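Re: [wurnside-allotments] Water butts and the standpipe
From: Gobnait Hanrahan
Date: May 2018

On Monday Cronin wrote:
> Does anyone know if the lower standpipe is coming back on?
> I have been carrying cans from the top gate since April and
> my back has had enough. Also, is it worth getting a second
> butt for the shed, or will one do?

The lower standpipe is off until the new tap is fitted. The parish has the part but the plumber from Storkbridge can't come before the end of the month. Please don't try to open the stopcock yourselves. It is stiff and the last person who forced it flooded plots 15 and 16.

As for butts, I have 2 on my shed, each 200 litres, joined near the top with a short length of hose. They filled in almost a week in April. One would have been empty by the first dry spell. Stand them on slabs, high enough to get a can under the tap, and put a lid on or you will get midges.
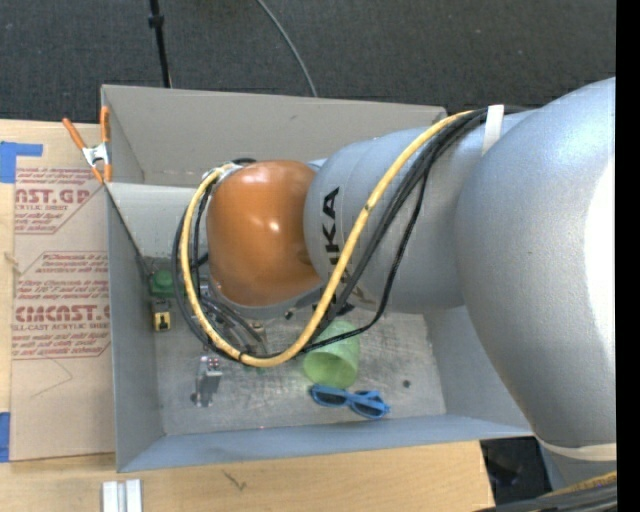 If your shed roof has no gutter, the cheap plastic sort is fine. Fix the brackets first with a slight fall towards the butt, then clip the gutter in. Mine came from the builders' yard on the Wurnside road and they cut it to length for me.

Cronin, you are welcome to fill up from mine in the meantime. The gate code is unchanged. Leave the bottom third for the beans, please, as they are only just in.

Gobnait
Plot 9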